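To: berkulham-users list
From: Tiruwork Hadgu
Date: July 24, 2018
Subject: Re: [berkulham-users] Lutis export, fonts going wrong on other people's machines

Hi all,

Sorry for the slow answer, was away and then buried. Replying inline where I can, then a few things at the bottom that I think matter more than the questions you asked.

Clara wrote:
> We put out a program booklet for the spring concert using Lutis and
> it looked fine on my screen and fine on the office printer. Then I
> mailed the file to the print shop and they called to say all the
> headings had turned into something like Courier and the page count
> went from 6 to 7. Is this a bug or did I do something wrong?

Not a bug. You sent the working file, not the export. The working file only has the NAMES of the fonts in it. If the shop doesn't have that font their copy of Lutis picks a substitute, the substitute is wider, text runs over, and there's your extra page. Same thing would happen with any layout program I've used.

What you want is File > Export > Print PDF, and then the Fonts tab, and tick "embed all". It's off by default for some reason. I've complained about that on this list before, I think in February, and got one reply saying it keeps the files small. Fine but who cares about small.

> Gidey told me to convert all the text to outlines instead. Should I
> do that?

Gidey and I have been round this one a few times. It works, in the sense that the letters can't change. But:

- you can't fix a typo afterward, at all, in that copy
- small text prints slightly heavier, at least on the shop printer I use
- the file gets big. My last one was 70 pages and it took forever to open
- nobody can search it or copy a phone number out of it

So I'd do it for the cover, if the cover has one fancy heading in a weird font. Leave the body text alone and embed. And if you do outline the cover SAVE A COPY FIRST under another name. I lost a whole evening to that once, had to retype the front panel from a printout.

> Also the photos look fine on screen but the shop says they are low
> resolution. How can they be low if they look sharp?

Your screen doesn't need much. Paper does. The shop wants 200 dots per inch at the size it's actually going to be printed, some want more, ask them. A picture you drag to twice its width has half the resolution it started with. Lutis will tell you if you click the picture and look at the bottom of the Properties panel where it says "effective". Ignore the other number, thats the number from the camera and it means nothing here.

And don't pull photos out of an email or off a web page if you can get the originals. Most mail programs offer to shrink them for you and people click yes without reading.
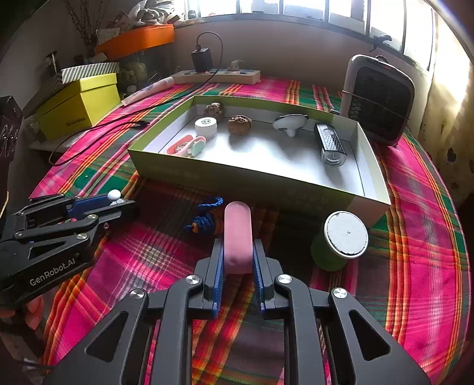 The other thing with the export is color. If the shop asked for CMYK, choose it in the export box, don't go converting every picture one by one beforehand like the old Berkulham guide says. That page is out of date. It was written for the version before the export box had the option. Bright greens and oranges will go duller, that's normal, nothing you can tick will bring them back. Order a proof if it's a color somebody is going to be fussy about. School colors, logo, that kind of thing.

> Last one. Is there any way to stop the text boxes jumping when I add
> a page in the middle?

Yes. They're anchored to the page number, not to the text. Right click the box, Anchor > To paragraph. You have to do it per box, there is no select-all for it, sorry. If you're starting fresh set it in the template and then every new box picks it up.

OK now the stuff you didn't ask.

1. Bleed. You said the cover has a color background running to the edge. Did you set a bleed? If not you'll get a thin white line down one side when they trim. Document > Page setup, bottom of the box. Ask the shop what they want. Then you have to drag the background out past the page edge to the bleed line yourself, setting the number does NOT move it for you. That one gets everybody.

2. Page count. If it's stapled through the fold it has to be a multiple of four. 6 doesn't work and neither does 7. So either the shop was going to add blank pages for you, or you were planning a folded sheet and I misunderstood. Which is it? If it's stapled go to eight and put the thank-yous on the back instead of cramming them under the second half of the program. It'd read better anyway.

3. Printing on the office machine isn't a test of the file. It has your fonts because it's your computer doing the work. Open the PDF on somebody else's computer, one that's never had Lutis on it. If it looks right there it's going to look right at the shop. Takes two minutes.

4. Spreads vs single pages. Export single pages unless they tell you otherwise. The shop does the shuffling for the fold. If you send spreads and they don't notice, page two ends up next to page three in a booklet where it shouldn't be, and then it's an argument over who pays for the reprint.

5. Template. I've got one I use for concert programs, half letter size, margins already right for folding, two heading styles, a dotted line style for composer on the left and performer on the right with the tab set properly so you aren't hitting the space bar forty times. Happy to send it. It uses only the fonts that come with Lutis so the first problem can't happen even if you forget to embed. Don't forget to embed.

If the fonts still come out wrong after embedding, open the PDF, go to the document properties, look at the font list. Each one should say "embedded" or "embedded subset" next to it. Either is OK. If one of them says neither, the font's license flag is blocking it and Lutis skips it with no warning (!!). Then your only choices are outline that bit of text or pick another font. I'd pick another font.

Send me the file off list if you get stuck, the working file AND the pdf please, plus whatever the shop wrote to you about their specs, word for word. Half the time the answer is in there.

Gidey, if you're reading, go ahead and tell me I'm wrong about the outlines but send a scan of the small text with it this time.

Tiruwork

P.S. Whoever has the password for the Berkulham help pages, could that CMYK page get a note at the top at least? I can write it if someone will paste it in.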